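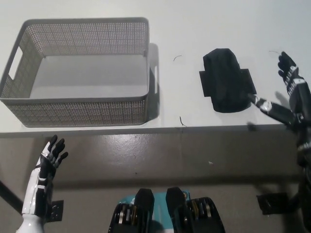 5 min read

The thread problem, and why I don't think it is fixed

Readers who have been with this newsletter since the autumn will remember the Keltinero folding trial, and my grumbling about it. The pitch was that a two-armed robot from Trustivier would pick up soft goods from a table, put them in a basket, and do it all shift without anyone standing over it. Soft goods meant pouches, covers, small bags, anything limp and a bit awkward. The shop at Cloltport agreed to host the trial and Uniyal supplied the control software.

In May the right hand locked up with a pouch halfway to the basket. The thumb would not open. The arm then did what it was told to do after a failed release, which was to go back over the table and try again. And again. It made six attempts before Ildikó Bodnár, who was running the bench that afternoon, hit the stop button. No one was hurt and the pouch survived, though it needed some help getting out.

Trustivier's first note on the fault came out the next morning and blamed "foreign material on the work surface". I laughed when I read that. The foreign material was thread. Bits of dark thread come off fabric goods, and they had been lying on that white table in plain sight for as long as I've been going there. If you sell a machine to handle fabric, thread is part of the job. A bakery mixer that seized up over flour would get sent back.

To be fair to them, the second note was better. When the hand was opened up on the bench, a length of thread was found wound into the base joint of the thumb. The motor could still close the thumb but stalled when it tried to open it. The software read the stall as a firm grip, so as far as the robot knew it was holding something nicely and simply hadn't let go yet. Hence the retries.

That part bothers me a good deal more than the thread does. A stalled joint and a good grip looked the same to the controller. With a soft pouch the result is a silly afternoon. With somebody's sleeve, or a finger, I don't want to think about what six retries look like. The arm was moving at its normal working speed on every one of them. There was no slow-down, no light, no beep. Ildikó told me she only noticed because the sound of it changed.

What they have done about it

The job has been cut back to its simplest form while they sort it out. One basket on the left, one flat black fabric piece to the right of it, nothing else to pick. The right hand comes in and touches the edge of the fabric with the thumb, and the left hand stays out over the front of the table with its fingers a little curled. I'm told the idea is to learn how much force the thumb feels when it is only brushing cloth, so that the controller has something honest to compare a stall against.

I went to see it and I have some complaints.

First, the table. You would think, after a fault put down to stray thread, that the one thing they'd do before each run is wipe the table. Look between the basket and the fabric. There's a small curved bit of something dark, thread or wire, and another squiggle nearer the front edge. There is a faint thin curved wire up by the raised hand as well. I asked whether those were left on purpose to see if the hand would cope. I got two different answers from two people, which I take to mean no.

Second, the flaps. The fabric piece they've chosen has a flap sticking out each side, and the thumb meets the edge just below the right-hand one. A flap is just the sort of thing that can fold up into a joint. Fine, test that. But the pass sheet I was shown has one line for "contact made" and one for "contact released", and no line at all for where on the fabric the contact happened. If it snags on a flap next month they'll have no way of going back to see whether it had been close before.

Third, the numbers. Uniyal is very pleased with 3585 clean touches since the controller was changed. I'm sure they're clean. They're also touches, on a single item, with nothing lifted. The original fault came during a lift and a release. I would swap the lot for a couple of hundred real picks with the table in its usual state.

The stop rule

The one change I do like is dull. If the hand fails to release, the arm is now allowed 2 tries, and then it has to hold still and wait for a person. It was Ildikó's suggestion and she had to make it more than once. The argument against was that it would lower the throughput figure, and it will. Somebody will have to walk over. I'd still rather walk over.

The rule only covers releases, though. A failed grasp can still be retried without limit, and the engineer I spoke to didn't see why that would matter. I think it matters for the same reason. If the machine is wrong about what its hand is doing, I don't much care which half of the job it's in.

Trustivier says a sleeve for the thumb joint is on the way, a soft cover meant to keep fibres out. Covers have been promised before. On the older hands they wore through at the knuckle and shed little bits of their own, so I will wait until I've seen one after a month of use.

The full trial is meant to start again at Cloltport once the sleeves arrive. I've asked for the fault log from the May stoppage, the raw one and not the summary, and have been told it's being prepared. If you work with these hands and have pulled thread out of one yourself, please write in. I would like to know which joint it was in and whether the machine noticed.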